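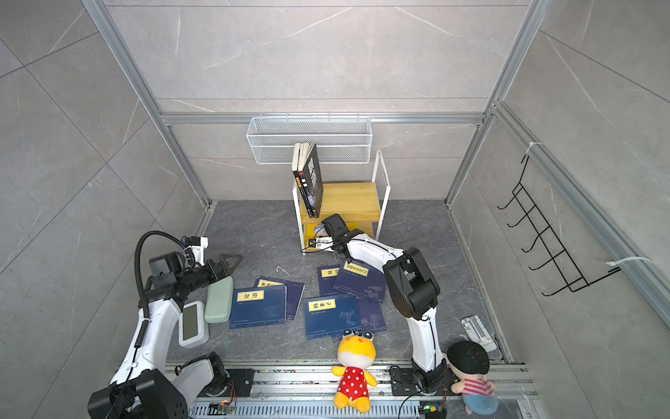

Notebook, book-sorting cell, Ronirstead returns room
5 August 2025

Carrying on from the last entry. Purpose of today: two-arm shelving of mixed softcovers, with the usual clutter left on the floor of the cell, and notes on how the returns desk would run with this in place. Onport have asked for the staffing part in writing, so it is at the end.

Set-up
Both arms on the front rail, grippers as last time. Two-tier stand against the back wall. Basket and hook rack are fitted but outside the task for now. Books: the dark blue classics with pasted-style title labels, the black paperbacks and the yellow picture books. Soft toys stay in. They come back in the returns crates often enough that the planner has to cope with them, and the frog-eyed one is a fair test because the segmentation used to take its dress for a cover.

Fixed view plus wrist views recorded for all runs. Log prefix 517.

Speed limit left at the low setting. Gripper force left at the low setting too, after the creased corners last month.

Task definition
Black paperbacks: upright on the top board.
Yellow picture books: flat on the lower board.
Blue classics: stay on the floor until the shelf plan is agreed. They are obstacles for today, and they overlap, so anything lying on top has to be lifted clear before it is moved sideways.

Observations
1. Lower tier. The approach for the right arm is tight. The gripper has to go in under the top board with the wrist camera still on it, and the clearance model treats the camera as a smaller block than it is. Corrected the collision shape by hand and saved it as a new tool file. The old file is to be deleted from both controllers, not just renamed. Renaming it is how we ended up with the wrong one loaded in the spring.

2. Upright books. A softcover on its own will not stand reliably. With two leaning together the first one holds the second, but the place motion has to release low and back off along the plane of the cover. Backing off at the default angle pulls the top edge. Wrote this as a separate retreat step. It adds to cycle time and I have left it in.

3. Label reading. Titles read acceptably when the label is square to the wrist camera. On a book lying at an angle the reader tries four rotations and then gives up. 韩非子 reads well. 论语 reads well when the whole label is in view. Anything partly under another book should be marked "unknown" and passed over until it is clear. At present the reader returns its best guess with a confidence figure, and the desk screen shows the guess and hides the figure. This needs changing before anyone at the desk is asked to trust the screen.

4. Shared space. The left arm hovers over the pile while the right one works at the shelf. Keep-out zones are set by time slot, so one arm can wait for a gap that is already there. Would be better driven by position. Saltel say their next controller release handles this. I have asked for it in October at the latest and have planned on it not arriving. 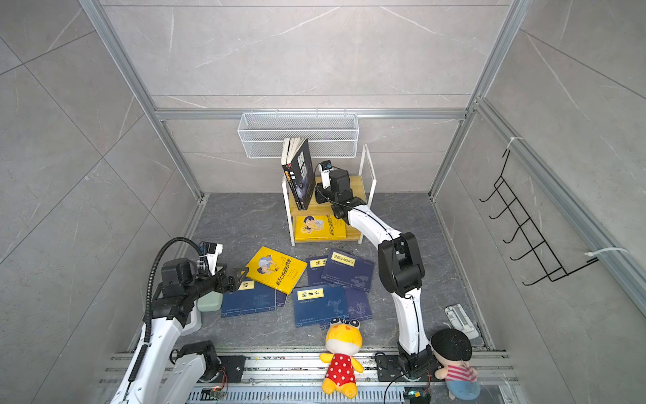
5. Picture books. These are the awkward ones. The covers are glossy and the fingers slide before they grip, worst when the book is flat on top of another with no edge standing up. Tried the approach from the spine side. Better, but the planner will only choose it if the spine is marked, and it marks the spine wrongly when the cover art runs right across. Have asked Urio for a sample set of softer finger pads. Current pads to be wiped down at the start of each session whatever the state of them.

6. Two copies of one title. The job list counts titles and not copies. With one picture book already on the lower board and a second on the pile, the list regards the title as done and leaves the second where it is. Simple to fix at our end. The returns system would still need to send copy numbers, and it does not do so at present. Raised with the desk, who said they had always typed the copy number in from the inside cover by eye. So that step exists now, it is done by a person, and it was not on the process map we were given.

7. Pale green case. Picked up as an object with no class, as it should be. Leave as is. Non-book items must stay where they are and be put on a list for a person to clear.

8. Rail. Bits of debris in the slots again. Brush out before homing. Check the small boards by the arm bases for loose wires while down there, and look at the lights before switching anything else on.

Effect on the returns desk
Written after a session with the people who do the job now. No names taken, at their request.

Present method: crates are opened at the bench, books sorted by hand into three runs, damaged copies set aside, the rest shelved from a trolley. The nominal batch is 500 books. The busy-period target is 2,000 a week, and they meet it, mostly by skipping the afternoon tidy of the bench.

What the cell would take over: the pick, the title read and the first placement. That is the part they describe as dull, and it is also the part that hurts wrists and shoulders. Nobody objected to losing it.

What it would leave:
Opening crates and tipping them out so that books lie cover up. The cell cannot turn a book over.
Clearing non-book items.
Judging damage. A cracked spine does not show from above.
Answering "unknown" on the screen.
Copy numbers, until item 6 is settled.

Two points from that session which I had not allowed for.

First, damage is at present found by handling. The sorter feels a loose page block while moving the book and puts it aside without stopping. If the arm does the moving, the check disappears unless it is put back as a step of its own, and then it costs time nobody has budgeted. My first estimate of time saved left this out and is withdrawn. A new one will go in once the check has been timed with a real crate.

Second, pace. By hand, the sorter sets the pace and can slow down for a difficult crate. With the cell, unknowns arrive on the screen when the cell produces them. The desk asked for a queue they can work through at a set time, in place of a prompt that stops the arms. I agree. A prompt that stops the arms makes the person a part of the machine's cycle, and they will end up pressing the first option to get it moving. Changed the spec to a queue. The unread books go to a holding area, position to be decided. The wire basket is the obvious candidate but it is high on the back wall and I have not checked reach with a book in the gripper.

Training: they want to be able to pause, clear a dropped book and resume without ringing us. Reasonable. At present a resume needs the engineering login. To be moved to the operator level, with the speed limit locked.

Shift cover: management's draft has one person at the desk once the cell is in. The desk think two at crate opening and one after. On today's evidence I side with the desk and have said so in the note to Onport. Any figure before the damage check is timed would be a guess.

To do
Delete old tool file, both controllers.
Desk screen: show confidence, show "unknown" for covered labels.
Job list to count copies.
Write retreat step into the standard place routine.
Chase Urio for pads.
Reach check to basket, both arms, thickest book we have.
Time the damage check at the bench with one full crate, done by the people who do it, at their normal speed.
Agree shelf plan for the blue classics. Series order or by title. The desk has a view on this and should be asked first.
Operator-level resume: test with the toys left in.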